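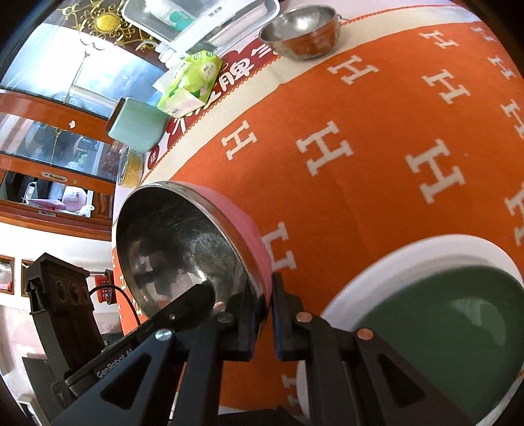
What makes someone keep a steel bowl for thirty years? Mostly that it never gives you a good enough reason to throw it out.

That was Dirceu Rocha's answer, anyway, and he gave it with a tea towel over one shoulder and his back half turned to me, so I had to ask him to say it again for the recorder. I'd gone round in April to talk about tableware (my favourite subject, as anyone who reads this newsletter will know) and we ended up at it for most of the afternoon.

Dirceu used to run the kitchenware counter at Grasso, back when it still had a counter, and he reckons he sold 1,000 bowls in his best year. "Steel, mostly. People would come in wanting something pretty and I'd put a steel one in their hands and they'd go quiet. You drop it, you pick it up, you carry on with your dinner."

I asked about scratches. I'm a bit fussy about scratches - I've been known to send a pan back - and he laughed at me quite openly.

"Scratches are just forks and spoons. You get them in the first week, then you get more, then you stop seeing them. Smudges, you wipe. If you want a mirror, buy a mirror!"

He does have feelings about colour, though. A bowl with a pink band round the outside is fine by him, good even, as long as the inside is left as plain polished steel. "You want to see the metal where the food goes. Outside, do what you like. Pink, orange, I don't mind. It helps you know which one is yours."

His friend Aurelio Prieto turned up halfway through with a bag of lemons and strong opinions about tablecloths. Aurelio can't stand a plain one. He likes a loud orange cloth with letters printed all over it and a proper border, and he'd happily eat off it every day of the year.

"White shows everything," he told me. "You spend the whole meal watching your sleeve. With a busy orange one you put the bowls down and forget about it."

Dirceu thinks a patterned cloth makes the plates look untidy, and they went back and forth on this for so long that I ate two of the biscuits meant for later. They did agree on a dark green bowl sitting on a white plate, which both of them would put in front of a guest without a second thought.

I wanted to know what else is allowed to live on a table between meals, as mine is a disgrace. Tissues, said Aurelio straight away. A jar of something. Dirceu allows one clear plastic box with a lid for the odds and ends, and he gets his from Edora, 47 steps from his front door (he's measured).

"The rest goes in a cabinet," he said. "Glass doors, so you keep it tidy."

"So you keep it tidy," said Aurelio. "I keep a blanket in mine."

Before I left I asked Dirceu if he'd ever replaced a bowl he liked. Once, he said, when his sister borrowed one and moved away with it. He's still waiting for that one back.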